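Cuadernos > Taller > Tintes y baños

8 de enero de 2022

Retomo lo del baño de rubia. Lana Zallari, la misma madeja de junio, que quedó de un ladrillo triste y quiero repetirla con mejor control de temperatura.

Mordiente
- 200 g de lana seca, lavada ayer con jabón neutro.
- Alumbre pesado dos veces, la balanza Prostero vuelve a derivar. Cambiar pilas YA.
- Crémor: menos que la otra vez. La fibra salió áspera y creo que fue por eso.
- Subir despacio, una hora, dejar enfriar dentro. No sacar la lana caliente, que se afieltra (ya nos pasó con la manta, no repetir).

El agua de aquí es durísima y la rubia lo agradece, pero para la cochinilla habrá que traer garrafas. Pregunté en Grurnville si su agua es más blanda y me mandaron un análisis de hace años, no sirve de mucho. Queda pendiente medir con tiras.

Baño
Raíz molida, 200 g, la del saco de Chae. Remojo toda la noche y primer agua tirada - sale amarilla sucia y es la que apaga el rojo. En junio no la tiré. Sospecho que el ladrillo viene de ahí mas que del alumbre, pero cambié dos cosas a la vez y así no hay quien sepa. Por si acaso, una muestra pequeña va con la primer agua guardada en tarro.

Temperatura: no pasar de 70. A las 11 marcaba 64, a las 12 ya 71, bajé el fuego y abrí la ventana. Con la tapa puesta sube sola, mejor media tapa. Remover cada rato, sin frotar.

Lo de plástico, siempre para frío: remojos y aclarados. El baño caliente solo en acero. El verde azulado de los recipientes engaña mucho al juzgar un rojo, así que el color se mira sobre papel blanco y junto a la ventana, nunca dentro.

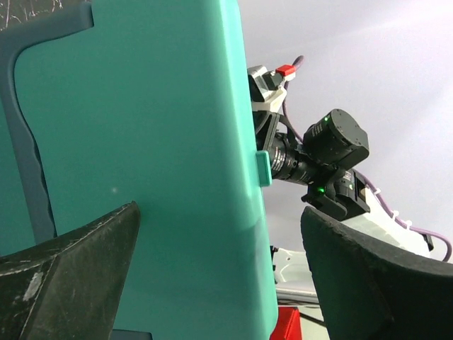 Resultado (provisional)
Rojo anaranjado, bastante limpio, mucho mejor que junio. En mojado parece más oscuro de lo que va a ser. La muestra con primer agua tira a marrón, o sea que por ahí van los tiros. Una punta de la madeja mas clara, la até demasiado fuerte. Ataduras en ocho y flojas la próxima.

Segundo baño con lo que queda: otros 200 g de lana, a ver si da un salmón decente. Si sale flojo, modificar con un poco de ceniza en el aclarado.

Pendiente
- pilas balanza
- tiras de dureza
- pedir 400 g más de raíz a Chae, preguntar si es de la misma cosecha
- etiquetar los tarros!! hay dos sin nombre y no sé cual es cual
- prueba de luz: mitad de la tarjeta tapada, en la ventana sur, revisar en un mes

El aclarado final con vinagre no lo hice, se me pasó. Apuntarlo en la etiqueta de la madeja.

3 comentarios · Compartido 2 veces
Contacto | © Cuaderno de taller | Volver arriba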